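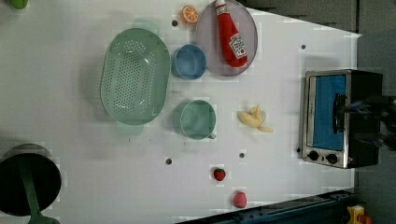
Ticket: Shredding console, second floor – lock will not release
Site: Letosance, Cancombe office
Opened by: Prakash Arumugam
Assigned to: Rafail Chrysikopoulos, Mavromatis Document Destruction
Priority: Normal
Status: Closed

Reported problem
Driver arrived for the scheduled pickup on 18 August 2026. Key turned in the console lock but the front door stayed shut. Console was full to the slot. Pickup skipped for this unit, other consoles on the floor serviced as normal. Certificate of destruction issued without it.

Entry 1 – Arumugam
Tried the site spare key. Same result, turns a quarter and stops. Slot taped over and a sign put up sending staff to the console by the mail room. Contents include closed client files past retention, so the unit can't be left in the hallway. Moved to the locked records room. Please advise whether the 48-hour response in the contract applies.

Entry 2 – Chrysikopoulos
It applies. Please confirm the model number on the inside of the lid lip and whether the cam moves when the key turns.

Entry 3 – Arumugam
Label reads Dretard 45. Can't see the cam with the door closed. I can hear it move.

Entry 4 – Chrysikopoulos
On site. Cam is fine. The bag had slipped off its rear hooks and paper had packed behind the latch plate, holding the door against the strike. Pushed the door in hard at the top corner while turning the key and it opened. Removed the bag, cleared loose sheets from the base, counted 4 hooks, one bent. Hook replaced. Lock cycled with the bag empty and again with a loaded bag, no binding.

Material sealed and taken to the truck. Witnessed by P. Arumugam. Separate certificate to follow.

Entry 5 – Arumugam
Certificate received, but it lists the June service address. Please reissue with the Cancombe address – our auditor will reject it otherwise.

Entry 6 – Chrysikopoulos
Reissued. Old address removed from the account record. Pickup interval for this console changed from monthly to every two weeks at customer request.

Entry 7 – Arumugam
Corrected copy filed. Console back in the hallway, tape removed. OK to close.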